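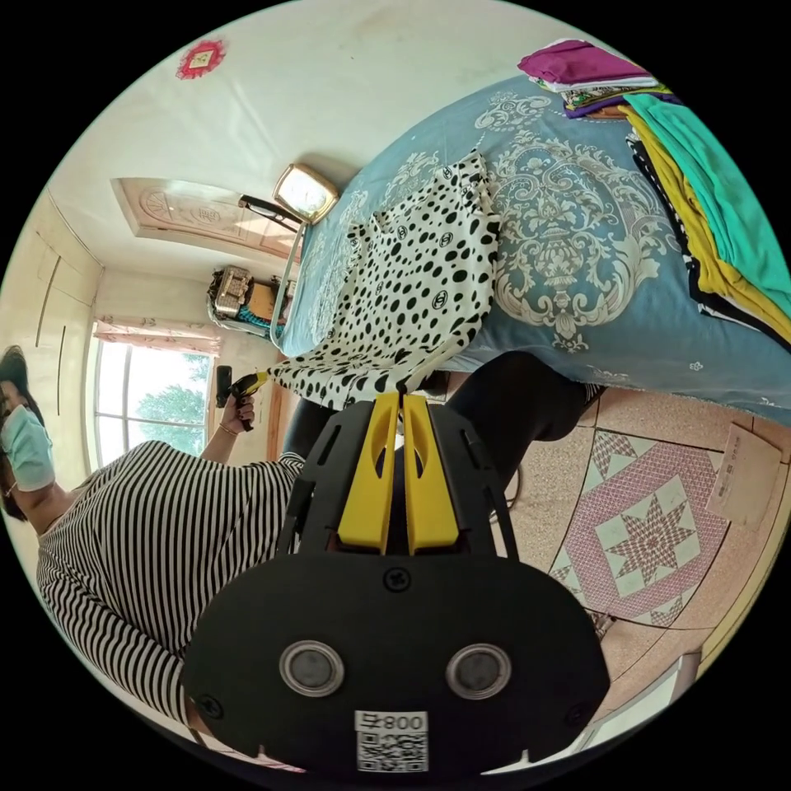
Who may use the Huaranga String Band Archive?

Anyone may listen, copy the tune sheets and play from them, provided the band and the original player are credited. Commercial release of a recording needs written permission from the band concerned.

Huaranga String Band Archive
Read me first

Overview

The archive holds live recordings, set lists and tune sheets from string bands that have played the Huaranga hall concerts. It covers old-time, bluegrass and newer acoustic music. The current release contains 200 recorded tunes by nine bands, with a written set list for every concert. The collection is maintained by Sieglinde Fuchs and Melquiades Beltrán on behalf of the Huaranga concert program.

What each folder contains

recordings – one sound file per tune, in the order played. Spoken introductions are kept at the head of the file where the band agreed to it.
setlists – one text file per concert, giving tune title, key, lead instrument and singer.
sheets – melody and chords for 80 of the tunes. Most were written out by Yolotzin Arellano and checked by a member of the band.
notes – biographies and programme notes as supplied by the bands. These have been corrected for spelling only.

How the recordings were made

Bands played to a single shared microphone unless they asked for separate ones. Where separate microphones were used, the set list carries the word "split" after the title. No tuning correction has been applied. Applause has been faded at four seconds, except after final numbers, where it runs to its natural end.

Titles and authorship

Many of these tunes travel under more than one name. The title given is the one announced from the stage, and any others known to the editors follow in brackets. A tune is marked "traditional" only when no author could be traced. Corina Frei reviewed the authorship entries for the Bornildale sets and remains the contact for them.

Known problems

The second half of the Skoltton concert has a low hum in the left channel.
Keys are listed as sounded. Guitar and banjo players using a capo will need to work out their own shapes.
Two Bornildale waltzes were announced in the wrong order. The files follow the order played and the spoken introductions do not.
Fiddle harmonies are missing from most sheets.

Permissions

Every band signed a release covering free listening and private study. A band may withdraw a recording at any time, and its file is then removed from the next release. The set list entry stays, marked "withdrawn".

Suggested credit

Name of band, title of tune, Huaranga String Band Archive.

Corrections and additions

Corrections should be sent to Montserrat Escobedo with the file name and the place in the tune where the fault is heard. Bands wishing to add material should write before the end of August to be included in the following release. Original recordings are preferred – copies that have already been compressed will be accepted only where nothing better survives.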